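How Does a Robot Learn to Use Its Hands?

Think about how you learned to tie your shoes. Somebody showed you, and then you tried it again and again! Robots can learn from being shown, too.

At Clanell, Neema Kioko is a robot teacher. She steers two robot arms through a small job, like holding something up between two grippers, while a computer saves every move. One turn is called an example. Neema's team has saved over 3000 of them!

Why so many? Things never sit in quite the same spot twice, and the computer needs to see lots of different ways to do the job.
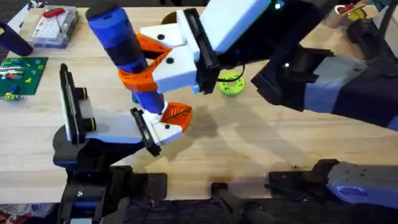

Even the goofs can be useful. If a gripper slips, Neema can show how to fix it, and that gets saved too. Then the computer hunts for patterns in all those moves, and the arms get to try it by themselves.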